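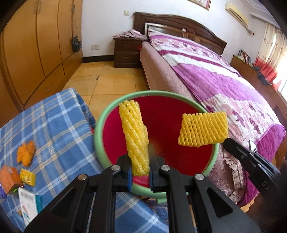

Why would I rent a gripper that I have to hold myself, I thought the whole point was that the robot did the chores? That was the first email Flindent ever got through the contact form, and I still love it, so it gets the top spot on our About page.

And it's a fair question! I started Flindent because I was tired of teaching robots in a lab where every table was bare and every object was a wooden block. Real homes have plaid cloths and floral bedspreads, and a lot of things with no good place to grab them. So we send the grippers to people's homes, you do ordinary jobs with one in each hand, and a robotics team gets recordings of how a person went about it.

The jobs are small. Foam mesh sleeves over a bucket is one I'd happily do all afternoon (they twist, they flatten, they squash down to almost nothing between the fingertips, and you can't pick up two of them quite the same way). Folding, sorting and tidying a nightstand are popular too. Socks are harder than you'd think.

What we offer comes in two sizes. Vakstead is the home kit: a pair of hand-held grippers, chargers, a padded case and a card of 30 starter tasks. You keep it for 11 days, and we pay the shipping both ways. Venetton is for the robotics teams. You tell us what you need, say, soft things going into round containers, and we find the homes, check every recording and send you the good ones sorted by task. The smallest order is 300 recordings. I know that's a lot for a student project, so write to me anyway and we'll see what we can do.

We don't build the grippers. We buy them, fix them, and put new pads on the jaws when the old ones get slick. The checking is done by hand in our workshop, which we call Shi after the noodle shop that used to be downstairs (I miss it a lot, especially on Tuesday, which was dumpling day). There's a long bench, a kettle and one very good chair that we fight over.

Right now we work with 19 households, and I'd like more with kids, pets or tiny kitchens. You don't need to know a thing about robots. You do need two free hands and a bit of patience for the first half hour, when everything slips. It gets easier, and then it gets weirdly fun!

New households start in October. The form is on the Contact page, and the person who reads it is still me.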